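Gripper closes too early when I replay a task I showed by hand
Asked by Jade Zacharias, 2 Jun 2019
Tags: teaching by hand, soft fingers, wrist camera

Hi all, I'm trying to teach our arm to pick up a detergent bottle from a bench and put it in a crate. I hold the wrist, walk it through the whole thing, press the pedal to close the fingers and then carry on. I've recorded 25 goes like this and the arm follows the path beautifully (I was quite proud!), but on replay it nearly always shuts the fingers before it's properly round the bottle.
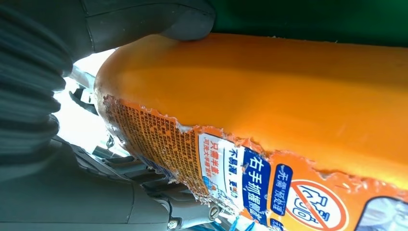 The speed is set to 100 in the Skilbridge panel, which I took to mean the same speed as I moved it. Fingers are the soft Rirnitz ones. Do I need more recordings, or am I doing something daft with the pedal?

3 answers

Pieter Cuypers
It's the pedal, I'd bet money on it. Your foot goes down when your brain decides to grab, and your hand is still drifting in for a moment after that, so the recording has the close command sitting too early in the path. I did this for weeks! Stop dead at the bottle, wait a beat, press, wait again until the fingers have settled, then lift. It feels silly and slow but you can trim the pauses later. I also put a 200 millisecond delay on the close in the replay settings, and between the two my early grabs went away.
Vary where you put the bottle as well, and turn it a bit between goes. Mine learned one spot on the bench and was hopeless anywhere else.

Boris Papadopoulos
You need way more data. We did 3000.

Maureen Pickering
I'd try Pieter's way before recording loads more, or you'll just have the same mistake many times over (sorry Boris). One thing to add: if you can drive the arm from a hand controller, do the last bit of the approach with that and watch only the wrist camera view while you do it. When I guide by hand I'm looking at the bottle from the side, and the arm never gets to see it from there. I found I was closing on things the camera couldn't show yet. Bin the old recordings too, don't mix them in.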